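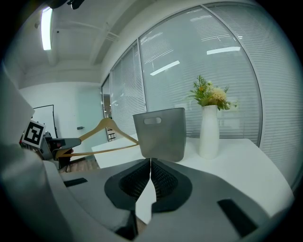
Wooden hanger, gray bin, and the vase I keep on the white table.

Section 4: Setting Up the Hanger and Bin Station

If you've worked through Section 3, your table is in place and you're ready for the fun part (well, I think it's fun). This is the section I get the most mail about, so I rewrote it on 29 September 2024 and took out the bits that made people grumpy. The old version had you sorting hangers by color first. Skip that! I stopped doing it myself years ago.

The idea behind the Melis closet system is that every hanger gets a quick look before it goes back on the rail, and the spares live in one bin on one table. I used to keep mine in a heap on the closet floor, and every time I wanted one I'd pull up four, all hooked together like a bad necklace.

What you'll need

A table you can walk up to from the front
One plastic bin with handle cutouts
Your wooden hangers, the kind with a bottom bar
A soft dry cloth
Fine sandpaper, if any of your hangers are old
Something nice to look at (optional, but I have flowers)

Setting up the table

1. Clear off the part of the table you'll be working on and wipe it down. I like a white table for this job, crumbs and lint show up right away.

2. Put the bin down with a handle cutout facing you. You'll be grabbing it from that side later, when it's full, and turning a full bin around is a pain.

3. Leave an open space next to the bin, wide enough to lay one hanger flat. I go with 30 inches, which gives me elbow room too.

4. If you're keeping a vase on the table, set it on the other side of the bin from your work space. Mine's tall and slender, and I do love it up there with all that feathery green sticking out, but a swinging hanger hook and a ceramic vase are not friends.

CAUTION: Move the vase off the table completely if kids are helping. Water and bare wood don't mix, and neither do bare feet and broken ceramic.

Checking a hanger

5. Pick up one hanger by an arm and hold it upright, hook at the top. Look at it straight on. The two arms should slope down evenly on both sides.

6. Give the hook a gentle turn. On most wooden hangers it should swivel without wobbling. If it feels loose, set that hanger aside for Section 6 (Repairs) and keep going. Don't stop to fix it now or you'll be there until dinner, trust me.

7. Run the cloth along both arms and then the bottom bar. If the cloth snags anywhere, there's a rough spot. A few light strokes of sandpaper along the grain will take care of it, then wipe again.

8. Press lightly in the middle of the bottom bar with your thumb. It shouldn't pop out at either end. Pants are heavier than you'd guess, and a bar that's barely holding on will let go in the middle of the night and scare the cat.

Note: Bare or lightly finished wood can feel a little dry after wiping. That's fine. I don't oil mine, I tried it once and got a stripe on a good shirt that never came out.

Loading the bin

9. Put the checked hangers in the bin with the hooks all pointing the same way. This is the one rule I'm bossy about. Hooks the same way, every time, and they'll lift out one by one.

10. Stop when the bottom bars of the last few are level with the rim. A packed bin gets hard to carry, and the hangers on the bottom get jammed.

11. Lift with a hand on each side and carry the bin over to the closet. If it feels too heavy, take some out and make two trips. My Barbridge bin is rated for up to 30 pounds, but my back is rated for a lot less.

CAUTION: Never drag a full bin across the table by its handle. It can tip when it reaches the edge, and then you get to start over from step 5.

If something isn't working

The hangers keep tangling. Check the hooks. One backward hanger in the middle is enough to grab its neighbors on both sides.

The bin slides around while you load it. Put a folded dish towel under it. I've also used a square of that grippy shelf liner, which works even better but looks kind of sad.

Your hangers are too wide for the bin. Stand them up at a slant, one arm down in a corner. If they still stick out too far, you need the bigger bin. The wide Keria size is part number 2425 on the parts list in the back, and the lid for it is 444. You don't need the lid for this section.

It's hard to see the rough spots. Work near a window if you can, and open up the blinds or tilt them until the light comes in low across the wood. Side light shows scratches that a ceiling light will hide completely.

Keeping it going

I go through my whole bin again every November, when the heavy coats come out and all the hangers get shuffled anyway. The rest of the year I just check each one as it comes off the rail. If you're using the Dravville double rail, read Section 5 before you hang anything back up, the lower bar goes in first and it's a nuisance to take everything down again.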